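Santhorpe's spring furniture swap is back, and it's bigger this year

March 7, 2018

Good news for anybody whose living room has been bugging them all winter – the Santhorpe furniture swap is coming back in May, and I hear there are already 107 households signed up. I went last year for a lamp and came home with a bookcase, a footstool and no lamp, so consider yourselves warned!

It's running over two days this time, in the old Athanasiadis carpet showroom on the corner by the bus station. If you've lived here a while you'll remember the place (my folks bought their hall runner there, and it's still going). The showroom has been sitting quiet since the shop moved out to the retail park, and Sakwood, the timber yard next door, is letting people use its loading bay for the heavy stuff. That should put an end to last year's business of dragging sofas down the library steps. 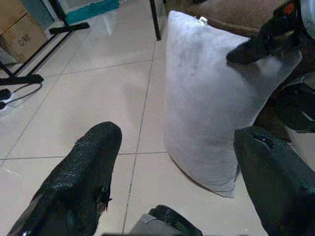
The rules haven't changed much. You bring something in decent shape, you get a ticket, and the ticket gets you something else. Small things count too, which I think a lot of folks missed last time. Lamps, mirrors, side tables and soft furnishings are all fine, and they don't have to be spotless. A light gray cushion with a few faint smudges on it and a little white tag or loop still poking out of the seam is just the kind of thing that goes home with somebody in the first hour. Mattresses are still a no, and so is anything with a plug that hasn't been tested. There'll be a testing table by the door, but get there early, because the line was long last year and moved like cold syrup.

New this spring is a big-items board. If you've got a wardrobe or a dining table you can't haul in, pin up a card with the measurements and a phone number and let people come to you. I love this idea. I've had a sideboard in my garage for two winters now and I'd happily hand it over to anyone with a truck.

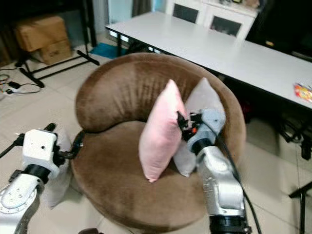
Zara, the coffee place on Mill Street, is doing the food both days, and they've promised the cinnamon buns. They sold out before noon last time – I was in line, I saw the last one go, I'm still a little sore about it. Prices are the same as in the shop.

Getting in is free, but you do need to sign up ahead of time if you're bringing furniture. Forms are at the library front desk and on the counter at Sakwood. Parking behind the showroom is for drop-offs only, so use the lot across from the station once you've unloaded. Doors open at nine both mornings. Measure your doorways before you come!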